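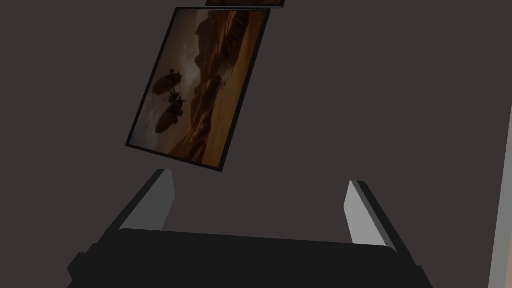
읽는 시간 5분

사막 협곡은 여름에 가는 곳이 아니라고들 하지요. 그런데 이번 호에서는 마음먹고 해가 진 뒤의 협곡 이야기를 해 보려고 합니다. 플리타드(Plitard) 협곡은 낮에 보면 황톳빛과 호박색이 층층이 쌓인 바위 골짜기인데, 밤이 되면 완전히 다른 곳이 됩니다. 제가 협곡에 처음 빠진 것도 그림 덕분이었어요. 검고 얇은 테두리 액자에 담긴 세피아 톤의 사막 그림, 메사처럼 우뚝우뚝 솟은 바위와 그늘이 깊게 진 틈새. 그런 그림을 보고 있으면 저 틈새 안쪽은 어떤 모양일지 궁금해서 못 견디겠더라고요. 결국 배낭을 쌌습니다!

플리타드는 사암 협곡입니다. 길게 이어진 골짜기 가운데 걸어서 들어갈 수 있는 구간은 375미터뿐인데, 막상 가 보면 짧다는 생각이 전혀 들지 않아요. 두 걸음마다 멈춰 서게 되거든요. 벽면이 물결처럼 휘어 있어서 고개를 조금만 돌려도 빛이 들어오는 방향이 달라지고, 어떤 데는 두 팔을 벌리면 양쪽 벽에 손끝이 닿습니다. 저는 오후 네 시쯤 들어가서 해가 다 넘어갈 때까지 있었습니다. 벽 위쪽이 주황색에서 붉은색으로, 다시 보라색으로 바뀌는 동안 일행 중에 말을 꺼내는 사람이 없었어요. 사진도 많이 찍었지만 다시 보니 그 색이 반도 안 담겼네요.

협곡 입구에서 차로 조금 더 들어가면 라스트우드(Lastwood)라는 작은 마을이 나옵니다. 이름처럼 나무가 보이는 마지막 마을이에요. 여기를 지나면 관목과 돌밭만 이어집니다. 마을에 식당은 하나, 주유소도 하나. 식당에서 파는 콩 수프가 정말 맛있었는데 저녁 일곱 시면 문을 닫으니 노을을 끝까지 볼 생각이라면 먼저 먹고 가세요. 저희는 첫날 그걸 몰라서 차 안에서 크래커로 저녁을 때웠습니다(그것도 나름대로 좋았지만요). 주유는 꼭 여기서 가득 채우시고요.

둘째 날에는 튀르코트(Turcotte) 아치를 보러 갔습니다. 바람과 비가 오랜 세월 깎아 낸 바위 아치인데, 주차장에서 높이로 200미터를 올라가야 해요. 숫자만 보면 만만한데 그늘이 거의 없어서 생각보다 힘이 듭니다. 새벽 다섯 시 반에 출발한 게 신의 한 수였어요. 올라가는 내내 등 뒤에서 하늘이 밝아 오고, 아치에 도착했을 때 첫 햇살이 구멍 사이로 곧장 들어왔습니다. 아치 안쪽이 숯불처럼 달아오르는데, 그 순간을 보려고 다시 가라고 해도 또 갈 거예요. 내려오는 길에는 왼쪽 능선 길을 추천합니다. 돌아가는 만큼 시간은 더 걸려도 건너편 절벽이 한눈에 들어와요.

별 얘기를 빼놓을 수 없죠. 그릴레티(Grilletti) 고원은 사방에 불빛이 하나도 없습니다. 달이 없는 밤을 골라 가면 은하수가 지평선에서 지평선까지 걸려 있는데, 처음 10분은 눈이 어둠에 익지 않아 잘 모르다가 어느 순간 갑자기 쏟아져 들어옵니다. 손전등은 빨간 불로 바꿔 두시고 휴대전화는 주머니에 넣어 두세요. 고원은 6월에도 밤이면 꽤 쌀쌀하니 겉옷도 챙기시고, 누울 수 있는 매트가 있으면 더 좋습니다. 저는 매트를 깜빡해서 목이 이틀 동안 뻐근했어요.

물은 넉넉하게, 신발은 바닥이 두꺼운 걸로 준비하세요. 비 소식이 있으면 협곡에는 들어가지 마시고요. 먼 상류에서 내린 비가 맑은 하늘 아래로 밀려 내려오기도 합니다. 입구 게시판에 그날 출입이 가능한지 적혀 있으니 꼭 확인하시고요.

다음 호에는 바다로 갑니다. 절벽에 난 동굴을 썰물 때 걸어서 들어가는 곳인데, 벌써 신발을 말려 두고 기다리는 중이에요. 다녀오신 협곡이나 아치가 있으면 답장으로 알려 주세요!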